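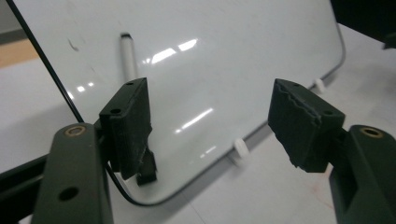 Last edited in February, 11:20 p.m.

Two versions of Burkbridge, compared by caption file

I have owned the disc set of Burkbridge for a long time and only recently watched it on Stilero. By the second episode I was sure that lines were missing. Memory is a poor instrument for this kind of thing, so I pulled the captions from both versions and compared them.

For anyone who missed it, Burkbridge is a single-season comedy about the Xaba family, who run a driving school in a town with one traffic circle. Annatjie Zulu created it and directed the first and last episodes. It was made for Finow, which showed it late in the evening and did not order more. The disc set came out afterward. Stilero picked it up years later with no announcement that I could find.

The disc captions contain 2,806 entries across the season. The Stilero captions contain 2,133. That gap looks dramatic and most of it is not missing dialogue. Caption files are split differently by different shops. One will put a whole sentence on screen as a two-line block, and another will break the same sentence at the comma and give each half its own entry. You can't subtract one count from the other and call the result lost lines.

To get around the splitting I stripped the timecodes, removed sound labels such as [door closes], joined everything into one long text per episode, and ran a plain word-level diff. Spelling differences were normalized by hand. The disc captions write "okay" and the Stilero ones write "OK," and there are a lot of both because the father says it whenever a student stalls the car.

Running time was the next problem. The disc is the sped-up kind, 25 frames per second from material shot at 24, so every episode plays shorter than it should and voices sit a little high. Stilero runs at the original speed. An episode can therefore lose a scene and still come out close to the same length as the disc, and that is what happens in episode four. Comparing run times alone would have told me nothing was gone. I multiplied the disc times by 25/24 before lining the two up, and after that the offsets held steady inside each act and jumped only where something had been cut.

What is missing

Most of the cuts are short. They fall at the ends of scenes, usually the last exchange after the plot point has been made. In episode one, the scene in the test center used to finish with the examiner asking whether the car always smelled like that. On Stilero it ends on the signature. The joke was not a great one, but the smell comes back in episode three, and the later line now refers to nothing.

Episode four loses an entire scene. The older daughter practices parallel parking between two shopping carts while her grandmother reads the manual aloud from a lawn chair. It runs a little under three minutes at proper speed. There is a song playing on the car radio through all of it, and the dialogue was clearly recorded with the song in the room, so it can't be replaced without redoing the voices. My guess is music rights. I have no document that says so.

Episode six is trimmed at both ends of the wedding. Same pattern, a band is playing.

The finale is complete. It also has an added shot, the traffic circle from above at dusk, held under the first line of the credits. It isn't on the disc. I assume it was in the Finow broadcast and was dropped when the disc was authored, but I have never seen a recording of the broadcast, so treat that as open.

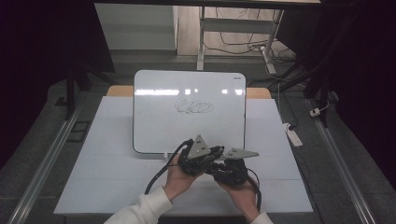
Who cut it

The editor on all episodes was Yaryna Prokopenko. Her name is on both versions, and on Stilero there is no second editing credit. That proves little. Trims done for delivery are often made by someone at a post house who gets no credit at all.

The trims don't look like her work to me. Her habit through the whole season is to leave a reaction on screen slightly past the point where other comedies would leave. The mother gets most of these. A student says something alarming, and we stay on her in the passenger seat while she decides whether to answer. The Stilero cuts tend to remove exactly that hold, sometimes by less than a second, and the scene moves on with a hard sound edit. You can hear it at the end of the garage scene in episode two, where the hum of the compressor stops dead.

I also checked the framing, because some people on the old message board claimed the streaming version was cropped. It is not. The disc has a thin strip missing on the left side compared with Stilero — this was normal for discs mastered with older monitors in mind — and otherwise the two match.

Picture and sound

Stilero has the better picture by a wide margin. The night driving lesson in episode five is close to unreadable on the disc, and on Stilero you can tell which road they are on. Colors are cooler. The kitchen walls used to look yellow and are now nearer to cream, and I don't know which is right.

Sound goes the other way. The disc has a plain stereo track with the dialogue forward. On Stilero the dialogue is quieter and the effects are louder, and I had to ride the volume for the horn gags. If your player has a night mode, use it for episode five.

Which one to watch

For a first viewing I would use Stilero for everything except episode four, and the disc for that one. The missing scene sets up the grandmother taking the wheel in the finale, and without it her knowing the procedure by heart comes from nowhere. If you only have the stream, it still plays.

Things I haven't done yet: check the end-credit music for each episode against the disc, and compare the on-screen text in the exam scenes, which I suspect was redone. If you have an off-air tape of any episode from Finow, even a bad one, please write to me at the address on the contact page. The finale is the one I want most.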